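**Table setup assistant, part time (2 openings)**
Skovia, prop kitchen and tabletop room
Posted December 2023

Skovia is hiring two part-time assistants to set, clear, and reset tables in our tabletop room. The job is hands-on work with plates, bowls, bottles, and play and real food. It suits someone who likes order, doesn't mind repeating a task, and can follow a written layout without skipping steps.

The room is on the ground floor of the Toivonen building. It has four work tables, a sink, a drying rack, and one wall of open shelving. Our shelf list runs to 246 pieces, mostly bowls, plates, cups, and squeeze bottles. Everything on the list has a shelf number, and it goes back to that number at the end of a shift.

## What you will do

- Pull the pieces for each layout from the shelves and carry them to the table.
- Place them according to the layout card. Some cards give exact spots and some only say which items go on or in which dish.
- Wipe the table between layouts.
- Wash, dry, and reshelve tableware.
- Check dishes for chips and set damaged ones on the repair shelf.
- Fill in the layout log, which is one line per table.
- Restock fruit and bottles twice a week from the Flultar order.

Shifts are four hours, mornings or afternoons. You can expect to do up to 20 layouts in a shift once you know the shelves. New people start with fewer.

## What we need from you

You should be able to stand for most of a shift and lift a full dish crate, which weighs 30 pounds. You need to be able to tell close colors apart, as many of our dishes come in pale shades and the cards refer to them by color. You should also be comfortable reading a short card in English and writing a clear note when something on it can't be done.

Experience in a cafeteria, a catering kitchen, a store stockroom, or a theater prop room is useful. It isn't required. We train everyone on the shelf system during the first week, and training is paid.

Please tell us about food allergies when you apply. The room handles fresh fruit most days, and we can arrange gloves or a different set of tables.

## Pay and hours

- $19.50 per hour, paid every two weeks
- 16 to 24 hours per week
- Paid 15-minute break each shift
- Free parking behind the building
- Aprons and nonslip shoe covers provided

The positions run through June, with a chance to stay on. Hours are set two weeks ahead. If you need fixed days for school or child care, say so in your application and we will try to match them.

## The work on the table
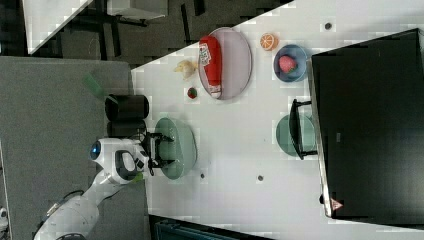
Layouts mix dishes, bottles, and fruit, and the pieces don't always go where you would put them at home. A card might have a red squeeze bottle lying lengthwise on an oval plate, a large strawberry in a blue bowl, and a smaller strawberry directly on the tabletop. Follow the card in cases like that, even if it looks like a mistake, and ask the shift lead if two cards disagree. Cut fruit, such as a halved orange, is placed with the cut face as the card says.

Last year the room logged 2,045 layouts. Most problems we had with them came from pieces returned to the wrong shelf, so we look for people who finish the put-away properly even at the end of a long shift.

## How to apply

Send a short letter and a resume, or a list of past jobs if you don't keep a resume, to the Skovia front desk. You can drop it off in person or mail it to the Toivonen building, marked "Tabletop room." Include:

1. The shifts you can work
2. The earliest date you can start
3. One job or task where you had to keep things in order, paid or unpaid
4. A phone number and the best time to call

We will invite people in for a one-hour paid trial. You will set three tables from cards, clear them, and put everything back. Wear closed shoes. Applicants who have worked at our Uvau storeroom can skip the trial and should mention this in their letter.

Applications are read as they come in, and the openings stay posted until both are filled. Everyone who applies will get a reply by mail or phone.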